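Home Talks Speakers Venue Contact
October
By Ruby-Lee Partington
3 min read

Speaker notes: Choosing a counter you can live with

(Wait for the side door to close. Thank Stuart Dobson for the introduction and the coffee.)

Good afternoon, everybody, and thank you for squeezing in after such a big lunch. I'm going to talk about counters, and mostly about wiping them, because I've spent 14 years helping people pick surfaces for their kitchens, and the calls I get afterward are hardly ever about the color they chose. They're about crumbs, and streaks, and that one ring from a coffee cup that you only find when the sun comes around.

When we redid the shared kitchen at Hollis, Lingyun Tian laid out samples on the floor and we all walked up and down in our socks (I do recommend this, it's a lovely way to spend a morning). The plain white looked wonderful for as long as it took Costel Dumitrescu to make toast. So we started looking at speckles.
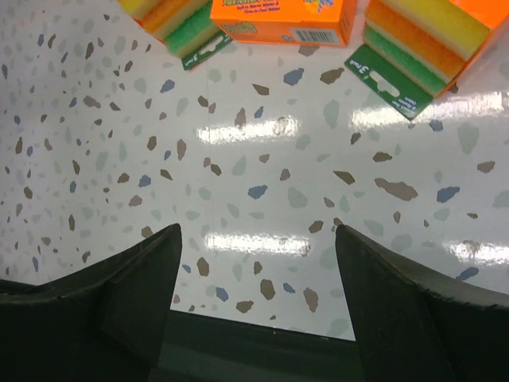 Page 14

Take a minute with this one. White ground, with chips of brown, slate blue and a soft gray-green, some of them a good deal bigger than others. I find it very cheerful! A pattern like this is kind to a busy household, and a stray crumb has plenty of company.

Now look at the shine. See those long bright streaks from the lights overhead, and how the flecks wash out where they run through one? That is the trade you make with a glossy finish. Before you sign anything, carry your sample home, set it under your own lights, and look at it from the doorway as well as from the sink.

(Pause. Somebody will ask about cleaners.)

You'll notice the cleaning products along the top, sponges among them. My own habit is a damp sponge first, then a dry cloth, going the long way down the counter. Ashton Ellery goes in circles and we have agreed to stop discussing it.

(If time is short, skip to the budget.)

On money: we set aside $2,000 at Hollis for the surface and spent $1,794, and the change went on a better faucet. Sample squares are on the back table, so please do pick them up and breathe on them.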